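Feb 19, 2022

Cold again. I was up before it got light and had the boiler going by the time the post came. Finished the February index cards for the choir archive, all except the 1968 folder, where half the programs have no dates and one has been used to work out somebody's grocery bill.

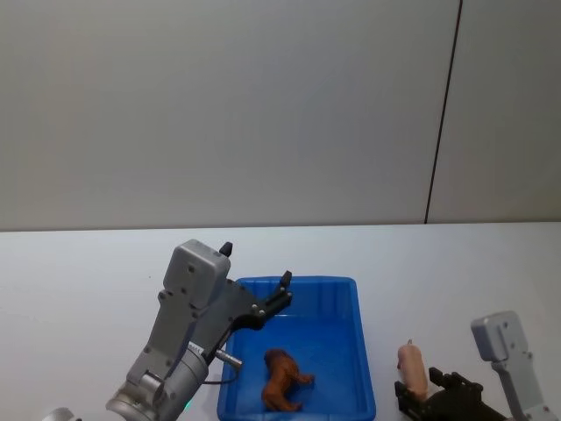 *by Kusum Jaiswal*

The blue tray is for the cards now. The shoebox split down one side on Tuesday's bus and I'm not mending it again.

Zdenka Kadrić called after lunch about the Gescombe concert. They want 32 singers and we have 23 who can make it, so either we cut the Farerano piece or we borrow altos from Rathore. I said cut it. She said she'd think, and I suppose that means we're borrowing altos. The bus leaves at 9 in any case, and I have to ring the driver about the folding stands.

Walked down to the river and back. The path is still mud past the second gate. Saw a heron, and a man trying to get a kite out of a hedge. 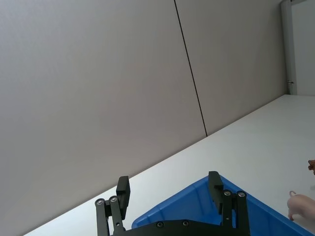

Gescombe Road Singers | Library and Archive Group

Pale gray panels and a white table, and I still like it better than the old room with the brown curtains. The sound is dull in there, though, and the basses complain.

Soup for supper. Read two chapters of the Waster book and didn't care for either. Must remember to give back the spare key, buy stamps, and look for the missing tenor part of the Farerano before Zdenka asks me for it.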